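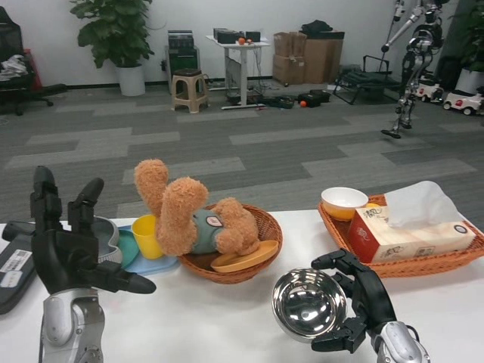

*Fig. 1: Right hand holding the steel bowl, left hand raised over the table.*

## What I worked on: writing the table rules

Dec 9, 2020

My part of the project was the house rules for the tabletop tasks. I'll admit I picked it thinking it would be the easy bit (Kieran got the grasping code and I felt quite smug). It took me most of the term!

We began with nine rules that Ruth Escobar had jotted down for last year's group. I read them, tried to follow them for a full session and got stuck on the second one, "keep the area clear". Clear of what? How far? So I rewrote the lot in plain words and ended up with seven:

1. Say "live" out loud before the arms are switched on, and wait for an answer.
2. Nobody reaches over the table while the arms are live.
3. One person holds the stop button and does nothing else.
4. No glass and no china from home.
5. Write down every dropped object, even a soft one.
6. Cables and cases stay out of the walkway.
7. Swap the stop button holder after each run.

Rule 5 caused the most arguing. Kieran said a teddy bear landing on the table hurts no one, and he's right — but a slipped grip is a slipped grip, and I wanted it in the log. Dr Baptista sided with me in the end.

Metal bowls were my other headache. They're fine to drop, mostly, but a shiny one can throw back a lot of glare, so I added a note asking people to check the camera view first. I'd like to turn that into a proper rule eight, only I haven't tested it enough to word it well.

Four of us tried the new sheet and I asked each person to mark anything unclear. Thaddeus crossed out "live" and wrote "powered" everywhere. I've left it as "live" for now, and we're still discussing it.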